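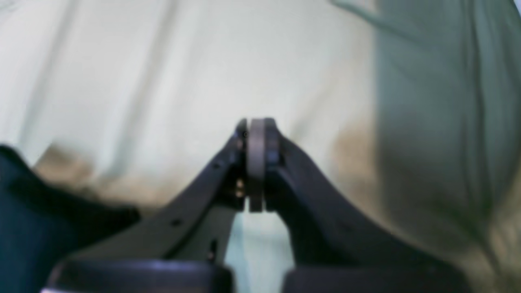 Stain trials, second week, and I have given up pretending this is anything other than laundry with a notebook. The green sheet from Stusstead has had 48 hours out on the bench, and Priya Whitfield still calls its colour "hospital mint" in the log, which I have asked her to stop doing. Against that pale whitish-blue between the fingers, anything brown would show up from the corridor. Green is kinder to a stain, so we are scoring everything in daylight, by the window, before lunch.

Tags: Bench notes / Textiles / Washing & care
7 April 2021 – posted by Joon-young Yang

Plidico paste went on at 600 ml to the bucket, as the tub says. The tub also says "gentle", a word I would like to discuss with my hands. Four swatches from the March batch are still pegged up and have gone stiff as toast. The navy cloth is for dabbing only – do not rub with it, do not wring it over the sheet, and do not take it to the kitchen again. 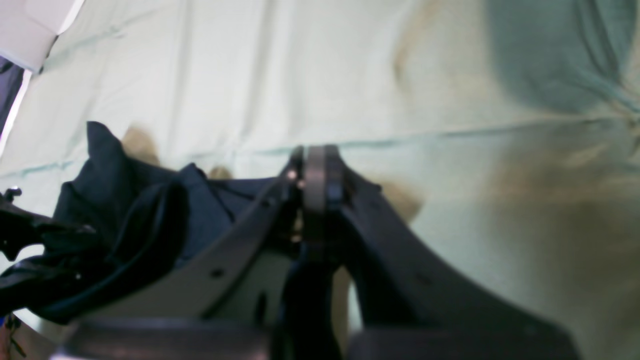 Navy cloth, green sheet, tan-brown marks still with us.

Scored the marks 4 out of 10, Priya said six, we wrote down five and neither of us is happy. Seam not tested. Holub wants the sheet ironed before the next round; Holub can bring an iron. Need more pegs.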